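Grodelero help desk, public tickets
Subject: Hot water takes forever upstairs, and now there's a knock
Status: Open, waiting on customer
Opened by: Lieven Baert
October 2005

Hi all, me again, the guy with the old house on Plikgate. I'm going to put everything in one ticket this time, because last time I sent four short ones and they got answered by four different people and I lost track of who told me to do what.

The house went up in 1936 and the plumbing has been added to by every owner. We have a Wikley 40 gallon gas water heater in the basement, and above it two floors, with the slow bathroom at the very top in the back. There's a recirculation pump (a Bošković, the small one with the dial timer) that the previous people put in. When we moved in it worked great! You'd turn on the tap up there and have hot water before you'd found the soap. Then at the end of August it got slow, and since then it's been slow every single day.

First thing I did was the obvious stuff. Pump plugged in, yes. Timer showing the right time, no, it was way off, so I thought I had it solved on day one. I set the dial, pushed in all the little tabs for morning and evening, and went upstairs feeling pretty smart. Cold. Still cold. I let it run while I shaved and it finally got there about when I was done.

Next I put my hand on the pump while it was supposed to be running. It hums. I can feel a buzz in the housing, and the pipe on the tank side gets hot, but the return pipe coming back down from upstairs stays at room temperature more than a foot away from the pump. I asked about that in my last ticket and the answer I got was "air lock or check valve, try bleeding it." OK. I bled it. I got a lot of spitting and then a steady stream, filled a bucket and a half, closed it back up. It was better that evening, like really noticeably better, and I told my wife it was fixed. By the next morning it was back to how it was.

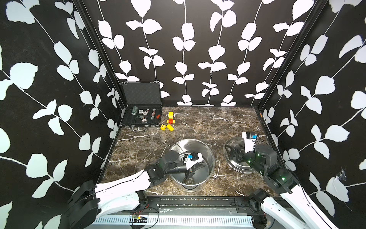
So then the check valve. It's a brass swing check sitting right before the return ties into the cold inlet, and whoever installed it wrote the flow direction on the pipe in marker, which I was very grateful for. I shut off the cold supply and the gas, drained some 3 gallons off the bottom of the tank, and took the valve out. The flapper moves. It moves a little stiffly, and there was a crust of white scale all around the seat that I scraped off with a popsicle stick and then soaked in vinegar overnight. (We had no hot water at all that night, and I heard about it.) Put it back with new tape, filled everything up, bled it again, relit the pilot.

Result: hot water upstairs in 29 seconds. I timed it with the kitchen timer because I knew you'd ask. That held for most of a week, and then it started creeping up again, and now I'm back to standing there with my hand under the faucet.

And now the knock. This is the new part and the reason I'm writing today. When the pump shuts off at the end of the morning period there's one loud thunk in the wall behind the linen closet. Just the one. It doesn't happen when the evening period ends, or at least I've never caught it, and I've stood in that closet more evenings than I want to admit. It also does not happen if I pull the plug on the pump by hand in the middle of the day. I tried that a bunch of times.

Stuff I've already tried, so you don't have to send me back to do it:

Turned the tank thermostat down one notch and left it there for two days. No change in the wait, and the knock was still there.

Flushed the tank. A fair amount of sandy grit came out, then it ran clear.

Opened the valve under the upstairs sink all the way. It was only half open! I got excited. It made the flow stronger and the wait the same.

Checked the aerator. Clean.

Ran the pump nonstop for one whole day with the timer bypassed. The upstairs tap was hot right away all day long, every time. So the loop can clearly do its job if you just leave it alone, and that's the bit I can't make sense of. If the pump can keep it hot, why can't it get it hot in the time it has in the morning? It used to.

Didn't try: replacing the pump. I'd like to avoid that one if I can, they aren't cheap and the plumber who came by (he was here for the sewer line, I caught him on the way out) said it sounded healthy to him. He did say old galvanized pipe can close up on the inside until there's barely a straw's width left. Part of my return line is copper and part of it is galvanized, and the galvanized part goes through the wall behind, you guessed it, the linen closet.

My questions then. Is there any way to check how restricted that pipe is without opening the wall? Could bits of rust be coming loose and landing in the check valve, and would that explain why cleaning it helps for a week? And does a strainer ahead of the valve make sense, or am I just adding one more thing that clogs?

Reply from support:
Thanks Lieven, that's a lot to work with. The week of good service after each cleaning does point at debris. Before you buy anything, please take the check valve out once more and look at what's on the seat. White and chalky is scale, reddish brown flakes would be the galvanized section shedding. Also let us know if the pipe straps in the closet wall are reachable from the access panel, a loose one could give you that single knock as the line cools.

Update from me:
There's no access panel in the closet. There is one behind the tub, so I'll have a look in there with a flashlight. I'll pull the valve when my wife's sister has gone home, I'm not shutting off the hot water with company in the house. Please leave the ticket open!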